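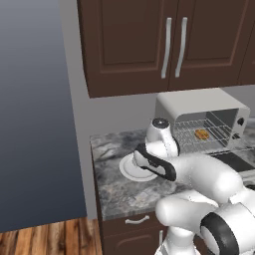 Image courtesy of Pulisel

Home Design Interiors Products Subscribe

Furniture maker Pulisel has released a line of flat-pack garden benches drawn from the porch seating of old railroad depots. The Brenton collection has nine pieces, from a narrow single seat to a corner bench 112 inches long. All are cut from cedar and go together with wooden pegs — no screws or glue.

Studio Cheung handled the design, and the fabric for the seat pads comes from Filent. A first run of 3,000 benches ships in March, in a choice of 28 stain colors.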